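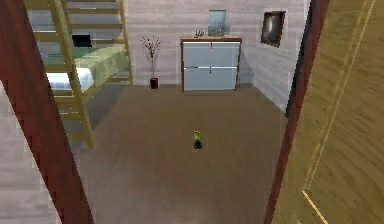 Sustley is a home simulator for people who write software for household robots. You give it a floor plan or take one of the ready-made homes, drop in a robot model, and run tasks against it. I have been using version 3 since June, mostly for fetch and tidy-up routines, and I paid for my own license. The bedroom is the home I go back to most. It has a loft bed with a ladder, a chest with four drawers, and a small green and black item on the floor that makes a good first pickup target. Seen through the doorway it is also a decent navigation test, with the open door taking up a good part of the view on the right.

Setup took me an evening. The installer wants its own folder and will not run from an external drive. After that the program starts quickly and I have had 2 crashes in all this time, both while importing a floor plan from Bundoretti. The built-in plans have never given me trouble.

What I like is the task editor. You write a task as a short text file, pick a start position, and tell it how many times to repeat. I left it going overnight on the bedroom and came back to 1,646 finished runs with a log for each one. The logs open in any spreadsheet. My old setup, Jernix, kept everything in its own format and I lost a lot of time converting files.

Drawers and doors are handled well. They have weight and they stop where they should. Soft things are weaker. A blanket on a bed looks fine, but try to fold one and it moves like a sheet of rubber. If your robot is meant to do laundry, look at something else.

The graphics are plain. Wood grain looks coarse up close and edges go blocky at the default setting. For training a vision system I would want better. For checking that a robot can get through a doorway and reach the floor without tipping over, it does the job. The high setting helps some, but my machine slows to a crawl.

The manual is short and skips the section on adding your own furniture. Dilek Uçar's posts on the user forum cover it, and support pointed me there when I wrote in. They answered the next day.

A single license is $125 with a year of updates. Tekin costs more and has nicer lighting, but fewer homes. I plan to renew.

4 out of 5. I took one off for the fabric and the manual.

Posted 11 December 2019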